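Hand-held gripper pads: foam or silicone for plates?
Asked in Grippers and End Tools

I'm comparing two sets of finger pads for a pair of hand-held grippers and would like to hear from anyone who has used both. The task is simple. A glazed plate starts on the table, gets picked up by the rim and goes into a shallow plastic tray. Later it has to come out again.

The fingers are the Fustar wide type with brass inserts. The first set of pads is black foam. The second set is moulded silicone from Feserness, a bit thinner and a lot heavier. My foam pads are getting ragged along the inner edge.

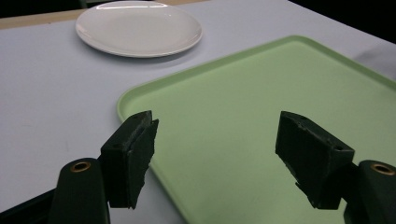
With foam I can pinch the rim from almost any angle and it holds. With silicone it holds better once it's on, but if the fingers come in even slightly twisted the plate skates away. I also find the light bouncing off the glaze makes it hard to judge the rim from the wrist camera.

I've logged 112 tries so far, all with foam. Before I do the same with silicone, is there any point? Replacement foam is cheap but I'm tired of peeling the old glue off.

Tags: pads, foam, silicone, wrist camera

3 answers

Answer 1 (accepted)

I ran the same comparison for Kereama when we were picking pads for their kitchen tasks. Foam is the better choice for anything with a thin hard rim. It squashes and takes up the angle error for you. Silicone wants the faces nearly parallel, and your wrist won't give you that every time.

Some things I would do:

Trim the ragged foam with a sharp blade before you record anything more. Loose bits catch under the rim and change how the plate sits.

Use a thin double-sided tape instead of glue. It peels off in one go with a bit of warmth from a hair dryer.

Do your silicone tries with the same person and the same chair height. I changed both halfway through and had to throw the lot out.

As for the glare, move the lamp before you touch the camera settings. I pasted in my old notes from the tray work below, as they cover the two-handed version as well.
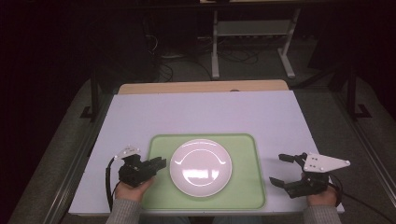 Mitport, December

Two-handed work, plate in tray. One gripper on each side, both cables led back toward the operator. Keep the elbows in and bring both tools to the rim at the same height. If one side touches first the plate turns and you end up chasing it around the tray.

Foam on both sides: good. Silicone on both sides: slips if the push is uneven. Foam left and silicone right: worse than either, the plate always creeps toward the foam side.

Head camera is the one to watch for the approach. The wrist view is only useful for the last bit, when the pads are nearly on the rim.

End of notes. I never did find out why the mixed set was so bad. My guess is the thickness, as the silicone pads sat further back on the finger.

Answer 2

just use suction. fingers are a pain for plates

Answer 3

Suction is fine on a flat plate but the question was about pads, so I'll stick to that.

I don't agree that foam wins every time. It wears, and as it wears your results drift. The first day on fresh foam and the last day on old foam are two different grippers as far as the data goes. If you are comparing controllers or cameras later on, that will bother you more than a few dropped plates.

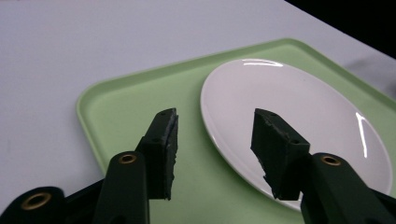
What I do is write down a pad change the same way I would write down a firmware change, with the time of day and which finger. I swap both pads on a tool together, even if only one looks bad. Check the screws on the pad blocks while you're there. Mine had backed out by half a turn and I had been blaming the foam.

On silicone, try roughing the face with fine sandpaper. The Feserness ones come with a shiny skin and it's no good on glaze until that's gone. After sanding I could come in a fair bit crooked and still get the rim.

Mavis Montoya

Comment from the asker: Thanks, both. Trimmed the foam and moved the lamp, and the rim is much easier to see. I'll sand one pair of silicone and run them next. Does the grit matter?

Comment from Mavis Montoya: Anything fine. I used what was in the drawer - wipe the dust off with a damp cloth after, or it will act like talc.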